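Praltham trial: Betotton two-arm assembly kit, January progress report

The vendor's claim of unattended furniture assembly remains unproven. We have logged 774 grasps so far.
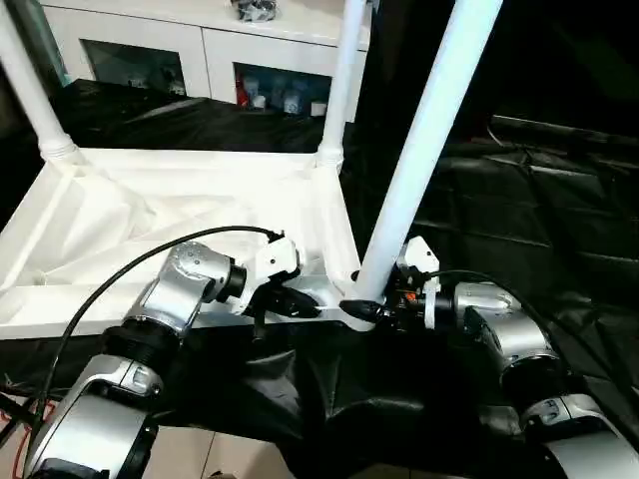
Both grippers on the white plastic frame.

Lappalainen quoted 12 weeks to commission the kit.
We are in week 10 and 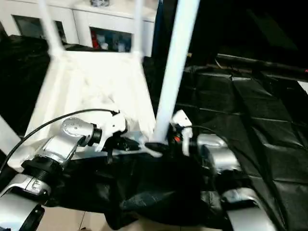
still waiting on the revised grip settings. Spending stands at $3,227. 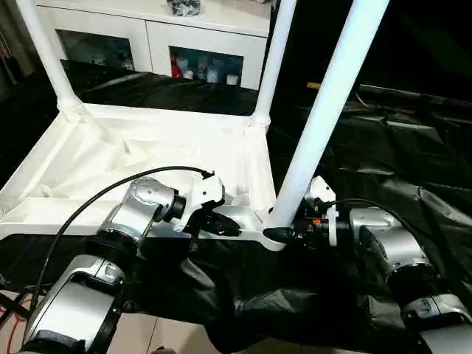

Base tilted, right gripper near the foot of the diagonal pipe.

The wrist view is soft up close, and I doubt it can judge a fit.

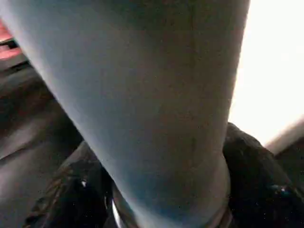
Next steps

Hold the final payment until Pustevstead repeats the trial.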